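Juin, par Siyabonga Pretorius

# Kirnow : démontage de PC par bras robot

Kirnow, c'est le projet de notre club étudiant : apprendre à un bras à travailler dans une tour de bureau, du disque dur jusqu'aux barrettes mémoire. On a commencé avec un tournevis et beaucoup d'optimisme, et on s'amuse toujours autant !

## Contenu du dépôt

- `taches/` : les consignes, une par fichier
- `plaques/` : les modèles 3D des plaques de fixation, prêts à imprimer
- `essais/` : 200 essais enregistrés, réussis ou ratés (on garde tout)
- `numar/` : notre petit outil de relecture, encore un peu capricieux

Chaque essai dure roughly 40 secondes, soit environ le temps de retenir son souffle quand la pince approche d'un connecteur.

## Pour démarrer

Installez Numar, puis lancez `numar relire essais/` depuis la racine. Il faut 2 terminaux ouverts, un pour la lecture et un pour le journal. Si le journal reste vide, relancez-le en premier.

## Le poste

La tour est couchée sur la table en profilés aluminium, panneau latéral retiré, et la plaque imprimée se place à sa gauche. Pensez à refaire le zéro du bras dès que la plaque a bougé, même d'un cheveu.

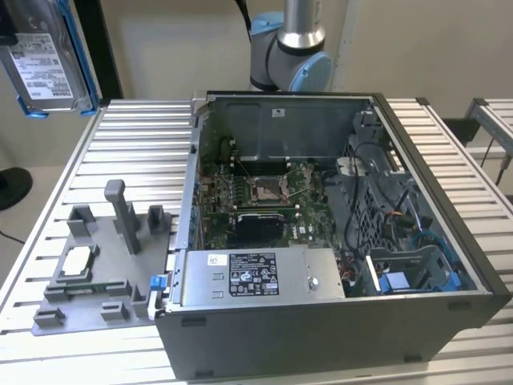
Les essais 1 à 28 utilisent l'ancienne version de la plaque, avec des guides plus bas. Ne les mélangez pas aux autres pour l'entraînement. Pour la suite, on voudrait s'attaquer aux câbles SATA, et là toute idée est la bienvenue, surtout si vous avez déjà bataillé avec des objets souples !

Éléments récents
- Numar : notes de version
- Plaque Miah, fichiers d'impression
- Compte rendu de la rencontre de Grollitz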